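Werksbesuch bei Tanner: Leimholz aus Ahorn, vom Rohbrett bis zur Kante

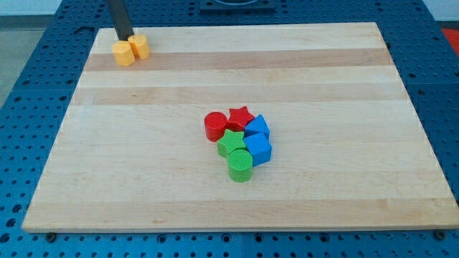

Tanner verarbeitet am Standort Toltmont überwiegend Ahorn, dazu Buche und in kleinen Losen Nussbaum. Der Rundgang im Mai begann um 9 Uhr am Holzplatz und folgte dem Materialfluss. Geführt hat Evelien Schouten, Leiterin der Arbeitsvorbereitung.

Das Schnittholz kommt mit 31 mm Rohstärke ins Werk und wird zunächst im Freien gestapelt. Die Kammertrocknung übernimmt eine Anlage mit zwei Kammern, Zielfeuchte 8 Prozent. Gemessen wird mit Einschlagelektroden, pro Stapel an mehreren Brettern, nie an den Enden. Danach liegt die Ware im klimatisierten Zwischenlager, bevor sie aufgetrennt wird. Diese Wartezeit war früher kürzer. Nach Reklamationen wegen Schüsselung wurde sie verlängert.

Auftrennen und Sortieren

Die Vielblattsäge liefert Lamellen von 40 mm Breite. Sortiert wird von Hand nach Farbe, Ästen und Jahrringlage. Bei der Standardsortierung bleiben Farbunterschiede zwischen den Lamellen zulässig, auch braune Streifen aus dem Kernbereich. Wer gleichmäßig helle Ware bestellt, zahlt einen Aufschlag und wartet länger, denn der Anteil geeigneter Lamellen schwankt je nach Einschlag stark.

Verleimung

Die Lamellen werden stumpf an den Schmalseiten verleimt, ohne Keilzinken. Verwendet wird ein PVAc-Leim der Beanspruchungsgruppe D4, einseitig mit der Walze aufgetragen. Die Presse stammt von Brudum und arbeitet bei Raumtemperatur. Presszeit laut Aushang: 61 Minuten. Auf Nachfrage hieß es, der krumme Wert stamme aus einer Versuchsreihe und sei nie gerundet worden. Aus jeder Schicht gehen Abschnitte in die Prüfung, wo die Fugen auf Scherung belastet werden. Entscheidend ist der Anteil Holzbruch, die reine Bruchlast wird nur mitgeschrieben.

Oberfläche

Nach dem Abrichten folgt der Breitbandschliff mit Körnung 80, 120 und 180. Anschließend wird gewässert und nochmals fein geschliffen. Geölt wird nur auf Bestellung. Die Absaugung, geliefert von Sesura, ist in diesem Hallenteil auffallend leise, ein Gespräch in normaler Lautstärke war möglich. Kanten werden gefast oder mit 3 mm gerundet, scharfe Kanten liefert das Werk nicht.

Der Rundgang endete im Versand. Nicht zugänglich war das Kesselhaus, in dem die Späne verheizt werden. Angaben zum Wärmebedarf der Trockenkammern gab es deshalb nur mündlich und ohne Zahlen.

Kommentare

Amra Živković
Weiß jemand, ob die auch Stirnholzblöcke machen? Auf der Preisliste finde ich nur Längsholz.

Stijn Van den Broek
Bei uns hat sich D4 bei Ahorn nicht gelohnt, D3 hält im Innenbereich genauso. Die Werkzeuge werden davon auch nicht geschont.

Hajar Tahiri
@Amra: Stirnholz nur auf Anfrage, Lieferzeit war bei mir sieben Wochen.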